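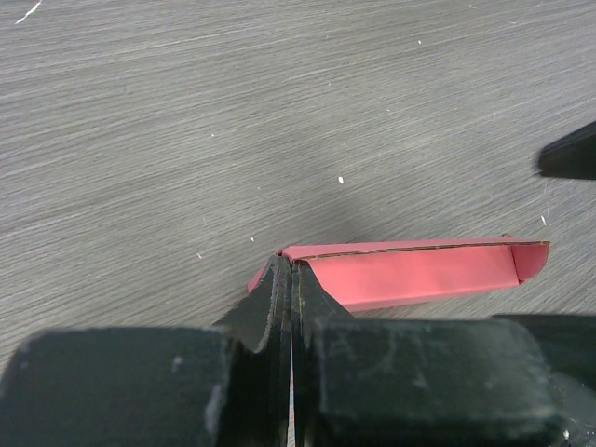 Folding a small carton takes a trained packer a few seconds, and in a busy shop it may be the dullest job in the building. Flat blanks come in stacked by the hundred. Somebody has to pop each one open, tuck the flaps and pass it along. Large plants have had carton erecting machines for decades. A soap maker or candle company with four employees usually has a folding table and a radio.

Vimness wants to sell those shops a robot. Its Pons kit, which went on sale in July, is a tabletop arm with a two-finger gripper, a wrist camera and a subscription to the software that runs it. The company calls it a packing station. I spent two days with one at Skornatia, a contract packer that handles cosmetics and gift items, and came away thinking the kit is closer to useful than I had expected, with some limits buyers should know about.

Setup is the strong point. The arm clamps to any solid table and plugs into a regular wall outlet. Teaching it a new box means guiding the arm through the folds by hand, over and over, while the camera records. Vimness recommends 100 demonstrations for a simple carton. Milagros Paredes, who runs the packing floor at Skornatia, did hers over two afternoons between other jobs.

"It's boring, but it's not hard," Paredes said. "You do the fold, you reset, you do the fold again. If you can fold the box, you can teach it."

The training itself happens overnight on Vimness's servers. A shop with a poor internet connection should plan for that, because the recordings are large and the upload at Skornatia took most of an evening.
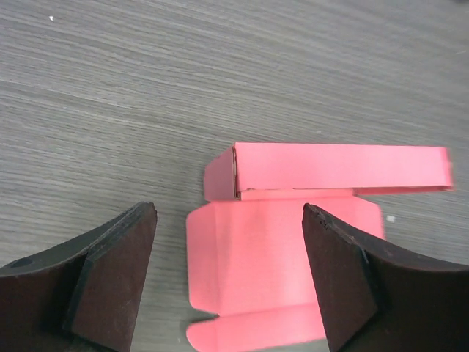
Thin card is a harder material than it looks. It springs back, it slides when pushed, and a crease that was scored a little too lightly will fold somewhere else. Pons handles the long folds well. It is slower and less certain with end flaps and tabs, where a person would use a thumbnail. In my test with a fresh stack of blanks, it finished 96 percent of the main folds without help, and the figure dropped sharply once tabs had to go into slots. Paredes now has the arm do the body of the box and leaves the last tuck to a person.

Speed is the other limit. A box took 29 seconds on average - Paredes can do several in that time. The case for the arm rests on the hours when she would rather have her people filling orders, and on a shop being willing to let it work through a stack at its own pace.

The gripper pads will need replacing. Vimness sells them in packs of 5, and changing one takes a hex key and a couple of minutes. I would like to see the spare pads included in the base price.

The closest competitor is Umano, which sells a two-arm station. The second arm helps a great deal with tabs, and Umano's software recovers better from a dropped blank. It also costs more than twice as much and needs a dedicated bench, which rules it out for many of the shops Vimness is after.

Support was good. I sent two questions through the app and had a useful answer to both the same day. The manual is thin, though, and says almost nothing about lighting, which matters. When the overhead lights at Skornatia were switched to a warmer setting, the arm began missing its first grasp until they were switched back.

For a shop that folds the same few cartons every week, Pons is worth a trial. Vimness offers a monthly rental, and that is how I would start. Shops that change box styles often should wait for the next software release, which is supposed to cut the number of demonstrations needed.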